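Curell Garment Steamer: Set-up Guide
Section 3. Steaming printed and padded fabrics
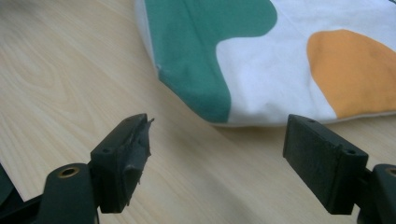
Now the fun part – your Curell is filled, plugged in and ready to go! Prints deserve a little extra care, so start on LOW and work your way up. Large shapes in strong colors, like a teal-green patch next to plain white, should be steamed from the white toward the color. Keep the head moving the whole time.

1. Read the care label. If it says "do not steam," stop there.
2. Turn the dial to LOW and wait 45 seconds for the green light.
3. Point the head away from you and press the trigger once to clear any drips.
4. Test a hidden spot, such as an inside seam or hem.
5. Steam in long, slow strokes. Shirts and dresses love this!
6. Hang the piece up and let it air out before you wear it or put it away.

Note: Padded jackets and quilted vests look great after a light pass on the inside first – then do the outside.

CAUTION: Steam reaches 100 °C. Never steam clothes while someone is wearing them.

CAUTION: Do not fill past the 1000 ml line.

For leather trim, see Section 4.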